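Students teach a kitchen robot to fetch the paper, and you're invited to watch

I've been helping out with the Lencho student robotics club for 3 years now, and I don't think I've ever seen a group get this excited over a newspaper. In November the club opens its doors to families, neighbours and anyone else who fancies a look at what we've been up to – and yes, there'll be snacks.

The project is called Skisness. It's a simulated home helper, so everything happens on screen, and the students write the code that tells the arm where to go and when to close its gripper. There are 18 students on the team this year, most of them brand new to programming (a couple had never typed a line of code before they joined!).

The job they've picked sounds dead easy. Find the newspaper on the white table, get the gripper to it, pick it up and put it down by the kitchen counter. Try explaining "pick it up" to a computer, though, and you'll be there until dinner.

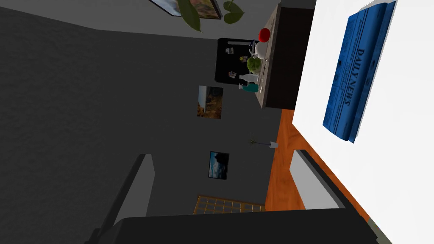

Lencho Student Robotics Club – Skisness Team

The folded Daily News lies flat on the tabletop, so the fingers have to come in at a pretty particular angle. Chaltu Araya looks after the gripper code and she's been through more versions than she'd like to admit.

"My first go shoved the paper straight onto the floor," Chaltu told me. "I was so proud of it too, right up until I pressed run."

Bontu Gebremichael keeps the log of practice runs, which was sitting at 3478 last time I looked. She colour codes the lot, and I've learnt not to touch her spreadsheet. Hagos Adugna is working on what comes next, which is getting the arm to tell the mug from the bottles over on the counter.

Our coach, Rhydian Morgan, mostly stays out of the way and lets them argue it through.

"They'll spend an hour on one wrist movement and then ask if we can stay late," he said. "I'm not going to complain about that."

The open evening starts at 6 pm. You can have a turn at steering the arm yourself, and the team will run their own program after that. Kids from age 9 are welcome to join the club in the new term, no experience needed.

For interviews or to save a seat, ask for Ibsa Sisay at the club desk.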